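Workshop notebook, February - dye bench

Third go at the madder bath and it's the best red yet! Used the Kos roots, ground finer than last time, and left them soaking overnight in rainwater. 22 g of wool per pot, alum first, then a slow climb in heat over the morning.

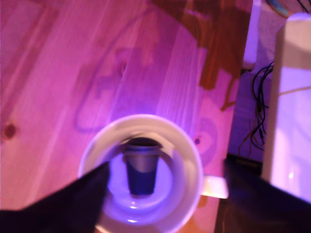
Pot 2 went a bit brown because I let it creep too hot after lunch. Still lovely, sort of brick, and I'd happily knit with it. Labelled it Rustier so we can find it again. Pot 4 had a pinch of chalk and came out a proper glowing red - want to do a whole jumper's worth like this.

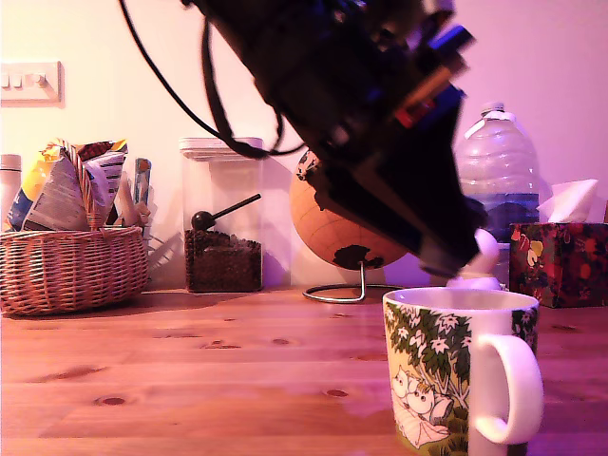

Randa Boutros thinks the chalk matters more than the grind, and wants one pot with coarse root and chalk to settle it. Fair point, adding it to the list. I've got 13 skeins already mordanted so there's plenty to play with.

Rinsed everything until the water ran clear, then hung it in the back passage. Small swatches are taped to the window for a fade test, half of each under card.
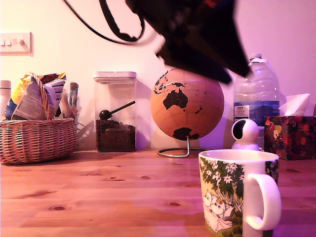
Try the leftover bath again before tipping it, Randa says, as the second dip gives a soft coral. Doing that at 4 with the thin Lerex yarn.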